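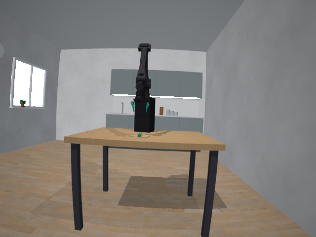
Nele Reuter had been running the planner on episode 2,561 since four in the afternoon. It stopped each time at the same place, with the arm above the green cube and the solver asking for one more second.

"Is it the collision mesh?" Farah Mandagi asked from the next desk.

"I swapped the mesh. Same thing."

Farah rolled her chair over and read the log. Padard, their planner, had a budget of 600 milliseconds and was spending all of it on the wrist. It would find a path, reject it, and find it again.

"What's the joint limit on six?"

Nele opened the config. Someone had typed the limit in degrees. The rest of the file was in radians.

She looked at the commit. It was hers, from May.

"Well," Farah said.

Nele fixed the line and started the run again. The log moved past the old place and kept going - grasp, lift, place. She put her coat on and left 8 more seeds in the queue.

"Write a test for it," Farah said.

"Tomorrow," Nele said. Then she sat back down in her coat and wrote it.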